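Progress report to the Ploltum fund: household water use survey
Feb 26, 2021

1. Enrollment
The target was 2000 households. Enrollment closed at 1344, all within the Arkeck supply area. Refusals were highest in rented apartments, where the meter sits in a shared riser.
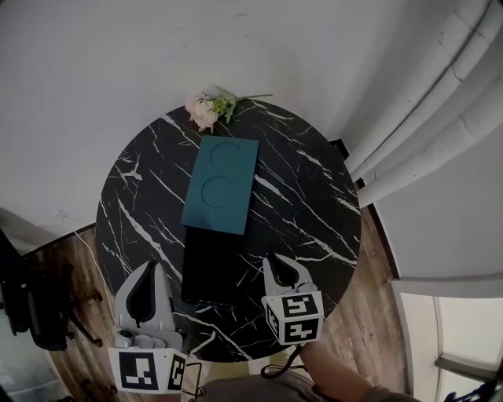
Ainhoa Villanueva asked in her review whether the shortfall biases the estimate for small households. It does, slightly; one-person homes are underrepresented and will be weighted in the final tables.

2. Meter readings
Readings are taken every 12 hours. Loggers from the Zastance batch drifted after the September firmware change, and 16 were replaced. Affected intervals are flagged and left out of the daily means. Ott Vasiliauskas is rerunning the leak filter on the remaining series.
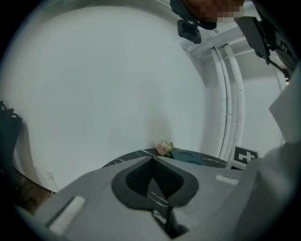 3. Work outstanding
Weighting of tenure groups
Second mailing of the appliance questionnaire
Release of the unspent travel line, pending approval by Aigars Rebane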